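Inès Hoarau
12 April 2023

Right, I promised a proper thread on hard water and tea, so put your feet up. I have been mildly obsessed with this since November and I have finally got enough notes to share. Long one!

Quick background. I grew up in Etley, where the water comes off the moor and is so soft that one squirt of washing-up liquid lasts you a week (and you can never quite rinse the shampoo out). Then I moved to Stellach, which sits on chalk, and my tea went wrong overnight.

Same teabags. Same mug, even. But the tea was flat and a bit dusty tasting, with that thin brown film on top that breaks into little plates when you stir it. I blamed the milk for months. Poor milk.

The film is called tea scum, which is a horrible name for a lovely bit of chemistry. Calcium in the water meets the stuff in the tea that makes it taste of tea, oxygen joins in at the surface, and you get a skin. Soft water hardly does it at all.

You can try it yourself in an afternoon! Make one cup with tap water and one with a low-mineral bottled water, brew them for the same time, and leave them by a window. Look at them from the side so the light skims across the top. I did this with my neighbours and there was actual gasping.

A squeeze of lemon clears the film too. The acid stops it forming. It doesn't rescue a cup you've already put milk in, please learn from me on that one.

Now, hardness numbers. Your water company will have a page where you type in your postcode and it tells you the hardness, usually as milligrams per litre of calcium carbonate. Mine is firmly in the "very hard" bracket, which I could have told them from the state of the shower head.

My aunt still lives in Etley so I made her post me a bottle of her tap water, wrapped in a tea towel. The postage was silly. Worth every penny. First sip and I was nine years old again, sitting on the back step in my school shoes.

So then the question was how to get something like Etley tea out of Stellach water without moving house.

Jug filter first. It does help! The film gets thinner and the tea comes out brighter and more coppery. You do have to change the cartridge when it says, though. I let one run on far too long and the tea slid back to flat so slowly that I didn't notice until a friend pulled a face.

Then I went down the blending rabbit hole. Half filtered, half bottled, was my favourite for a plain breakfast tea. All bottled was a bit sharp and hollow, which surprised me. It seems you want a few minerals in there, just fewer than we get.

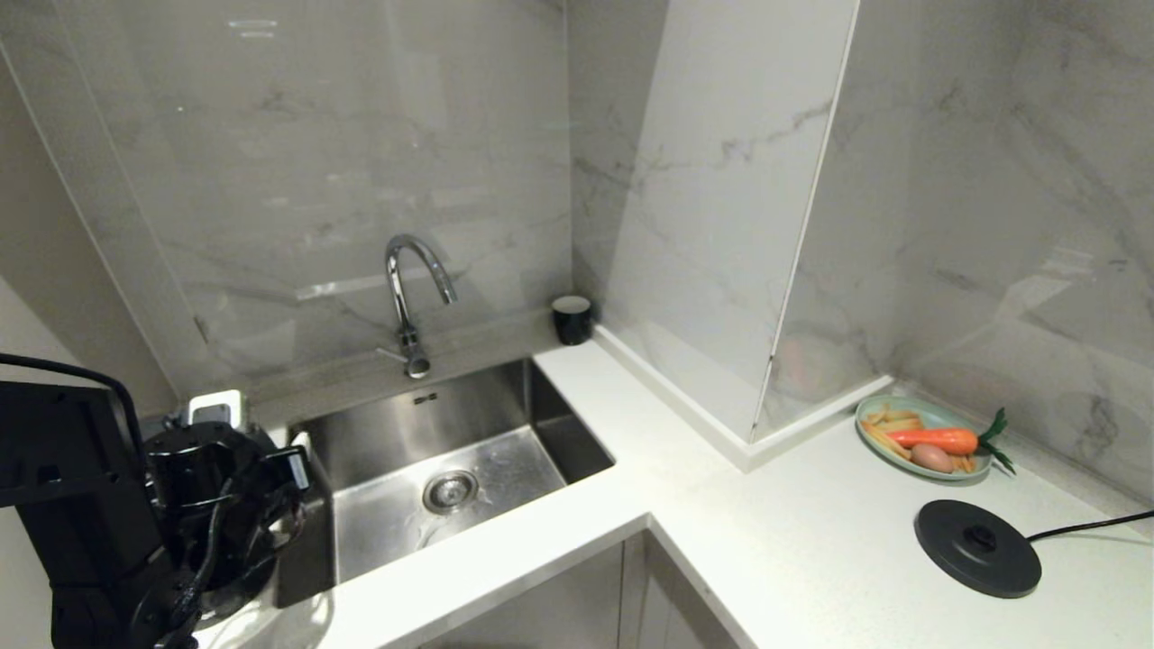
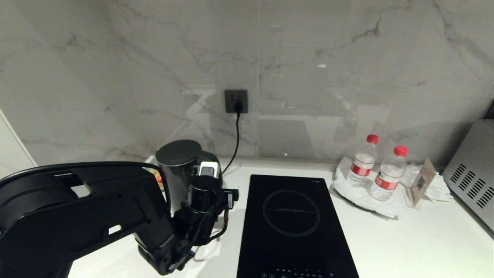
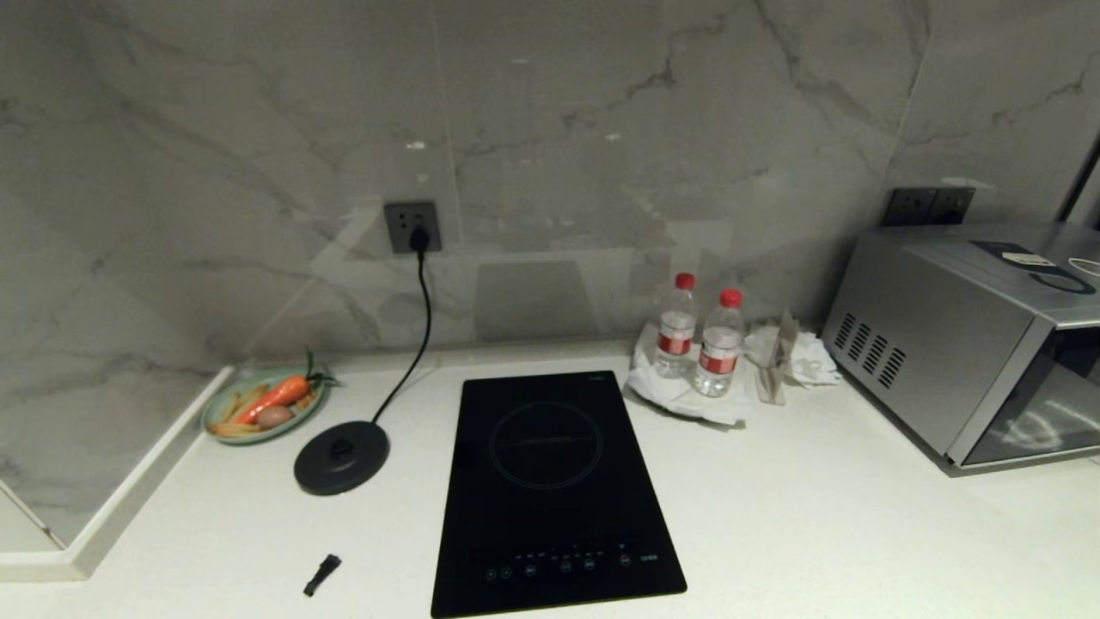 Tap, kettle, hob

Fresh water every time, by the way. I know there's a long argument about whether reboiled water tastes different and I have been on both sides of it. In a hard water area I come down on the side of tipping it out, mostly for the bits of scale floating about. Old kettle water goes on my geraniums once it's cooled and they seem very happy.

Speaking of scale! When you heat hard water, some of the calcium drops out as chalk, and that's the white crust. It also means boiled water is a touch softer than what came out of the tap. My gran used to boil hers, let it stand, and pour it off gently before boiling it again for visitors. I thought this was pure theatre. Sorry, Gran.

Descaling: citric acid powder, a couple of spoonfuls in a full kettle, bring it up to the boil, switch off and leave it for half an hour. The fizz is so satisfying. Rinse it well, then boil a kettle of plain water and throw that away. I went off vinegar because the whole flat smelled like a chip shop until bedtime.

If you have a steel sink, the same white marks come off with the same stuff, well diluted. Keep it away from marble and limestone, because acid eats into them. My old landlord's marble windowsill has a dull ring on it that I still feel guilty about.

Now the fun part, which tea to buy. Blenders have known all this for ages and some of them make a version for hard water, usually with bolder, maltier leaves that can fight their way through. I'd always assumed the label was a gimmick. It is so not a gimmick.

The one I've settled on is the Woseck strong blend, from the little shop by the station. Loose leaf, very dark, lots of Assam in it. In Etley water it's frankly a bit much (my aunt said it made her teeth itch). In Stellach water it is perfect.

For lighter things I've had to be fussier. Darjeeling in my tap water is a sad business. Green tea goes yellowish and dull. Both are wonderful with the half-and-half mix, so I keep a bottle in the fridge door with LEAVE IT ALONE written on it.

Loose leaf people, give it longer than you think. I was taking mine out after 3 minutes out of habit, and in hard water that just isn't enough for me. Try another minute, then another, and write down which one you like. I have a whole notebook. It has tea on every page.

Warm the pot, too. I skipped this for years as a fussy grown-up thing and then did two pots side by side, one warmed and one cold. I could tell them apart with my eyes shut.

Coffee friends, I see you in the replies. Yes, it matters for coffee as well, and no, I can't tell you the ideal recipe. Laitinen Coffee on the corner of my road have a filter the size of a fire extinguisher under their counter and will talk to you about it for as long as you'll stand there. Go and ask them, they're lovely.

Next job is rainwater-soft versus moor-soft, once my cousin in Wales sends her bottle. If you live somewhere with very soft water and fancy a swap for a bag of Woseck, shout! I'll pay the postage.

And tell me your hardness number and your usual brew, please. I'm putting them all in the notebook.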